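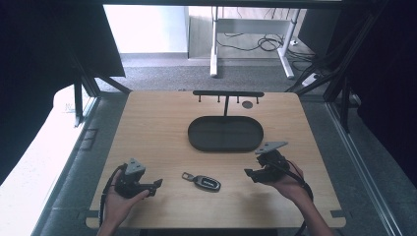 Handheld grippers at a bench – what rules do you lot actually follow?

Posted by Damian Bednarek

Hi all, hoping someone has been through this already. I've been put in charge of writing the bench rules for our little recording room at Grustik. We do tabletop jobs with a pair of handheld grippers, one in each hand, and the recordings go off to be used for training arms later on. Small stuff mostly: pick up a key fob, put it on a tray, hang something on a peg, put it back.

At the moment our "rules" are a sheet of paper that says be careful and tidy up after. You can guess how well that goes! Everyone has their own way of doing it. One of the lads works with his sleeves down over the cables, another starts moving before he's pressed record, and I found out last week that two people had been using completely different starting positions for the same task. We've got 178 recordings of the key task so far and I'm not sure how many of them I'd want to keep.

My boss would like it to be "in line with the standards", but when I asked which standards he went a bit quiet. The robot safety ones I've looked at are all about the machine moving by itself, and ours doesn't move at all unless a person is squeezing it. So do they even apply? And what do you put in your own rules about cables, breaks, resetting the table and so on? I'd like it to fit on one page or they won't read it.

Posted by Bartosz Domański

We went through this at Flunley in July, so it's still fairly fresh (and still a bit sore).

On the standards, I'm no lawyer, but I'd split it in two. While a person is holding the gripper you're mostly in ordinary workplace territory – trailing leads, pinched fingers, sore wrists, bench height. Do a normal risk assessment for that and get whoever does your health and safety to look at it. The robot standards come in when the same jaws get bolted to an arm that moves under its own power, and then you need a proper assessment of that whole setup, guarding and stopping and all the rest of it. Please don't let anyone tell you the handheld one covers the arm. We had that argument and it went on for weeks.

As for the page itself, ours goes more or less like this:

Sleeves up, watches and bracelets off. Cables hang to the outside of each arm and never cross in front of you. If a lead is pulling at your wrist, stop and sort it out before you carry on.

Nothing on the table that isn't in the task. Phones, mugs and your own keys live somewhere else. If a key is one of the task objects, use one that doesn't open anything and keep it with the kit, or sooner or later it goes home in somebody's pocket.

Press record, hold still for 2 seconds, then start. Same again at the end. It feels daft but it saves the person trimming the files a lot of swearing.

Drop something? Leave the recording running, pick it up with the gripper if you can reach it, and mark the run as a drop. Don't bin it. We used to delete those and then regretted it, as the recoveries were some of the more useful bits. If you have to put the gripper down and use your fingers, end the run there and mark it as spoiled.

Break after 10 runs, even if you feel fine. I ignored this one myself and had a thumb that clicked for a fortnight.

For your starting positions, decide first whether you want them the same or different. We wanted them different, but on purpose, so there's a list of placements and you work down it. What you had, with two people each doing their own thing and not writing it down, is the worst of both. I'd watch a batch of your 178 before throwing any out though. They may be perfectly usable once you've noted who did which.

Posted by Pradano_bench

Just tape marks on the table. Sorted.

Posted by Damian Bednarek

Thanks both. Bartosz, that's really helpful, especially the bit about drops – we've been deleting ours from day one, so that stops this afternoon. I've nicked your record and hold still rule as well. Did you put anything in about who is allowed to adjust the jaws? Ours keep getting fiddled with.

Posted by Bartosz Domański

Yes, one named person per shift, and they write it in the book every time. If the jaws have been touched you do a fresh calibration check before the next run. We left that out of the first version and had to go back and add it.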